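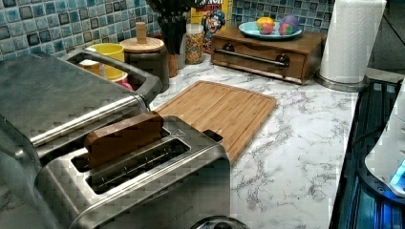

Does unplugging the toaster and everything else on the counter save real money?

Posted in Home Energy by Agathe Joly

My brother-in-law has gotten very sure of himself about "phantom load." He read somewhere that small appliances left plugged in eat a big slice of your electric bill, and now he walks through our kitchen pulling plugs every time he visits. Last time he reset the clock on the stove by flipping the breaker, which I did not ask for.

He also talked my husband into ordering a plug-in gadget called a Fisar, a white box you stick in any outlet. It is supposed to "smooth out" the current in the whole house and cut the bill by 26 percent. It has a green light. I have not noticed that it has anything else.

We are in a rental in Clisville, all electric, two adults and a teenager. The bill went up in October and everybody has a theory. Mine is the teenager. What I want to know is whether a toaster, a coffee maker and a phone charger can possibly matter, and whether the box does anything besides glow. Please don't just send me a link to somebody selling power strips.

Clodagh Fitzgerald
Marked as helpful

I would be suspicious of both claims, but not equally.

Take the toaster. If it's the plain kind with a lever that pops up on its own, the switch is open when it isn't toasting and it draws nothing, or so close to nothing that you couldn't find it on a bill. Models with a digital display or a lit button will draw a little all the time. Even then you are talking about pennies. People mix up how much a thing uses while it's running (a lot, for a toaster, but only for a couple of minutes) with what it uses sitting there.

The coffee maker depends. A clock costs you very little. A warming plate that stays on until lunch is a real load, so look for one of those before you worry about plugs. Phone chargers with no phone on them are hardly worth bending over for.

Standby use does exist and I don't want to wave it away completely. Cable boxes, game consoles in instant-on mode, old stereo receivers and a second refrigerator in the garage (not standby, but it always gets forgotten) can add up. If your teenager has a console, check its power settings. That takes 3 minutes and costs nothing.

As for the Fisar, I haven't opened one. But homes are generally billed for the actual energy used, and a box in one outlet has no way of making your water heater need less of it. I'd ask the seller what exactly is being smoothed, and how that gets to the meter. When I asked that about a similar box I got a page of customer reviews back, all written in the same style.

What I'd do in your place is get a cheap plug-in watt meter, or see if your library lends them. Ours does. Put it on one appliance at a time and leave it overnight. Write the numbers down. Then read your house meter before bed and again when you get up, with the heat set the same both nights, once with the Fisar in and once without. It isn't a perfect test – the weather will mess with it – but it beats a green light.

And look at the rate on the bill before anything else. Compare the price per kilowatt-hour with last year's. A bill can go up while your use stays flat, and then all the unplugging in the world is beside the point.

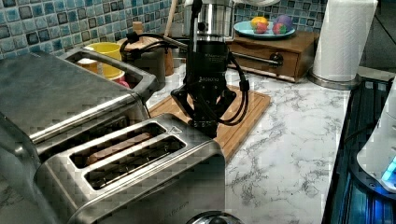
Lynch

Disagree with the above. We unplugged everything in the kitchen for 2 months and our bill dropped quite a bit, so something was using it. Also a power strip makes it easy, you just click it off at night. Don't know about the box but my neighbor in Polness has one and likes it.

Comments on this answer

Clodagh Fitzgerald: Which two months? If you went from winter into spring, your heating would account for a drop like that all by itself. And please be careful putting a toaster on a power strip, most makers tell you to use a wall outlet.

Lynch: March and April. It wasn't that cold in March.

Agathe Joly: Thank you both. I looked at the bill and the rate did go up, which my brother-in-law says proves nothing. I've borrowed a meter. So far the toaster reads zero and the console reads a good deal more than zero. The box is going back if they will take it – the return address is smudged.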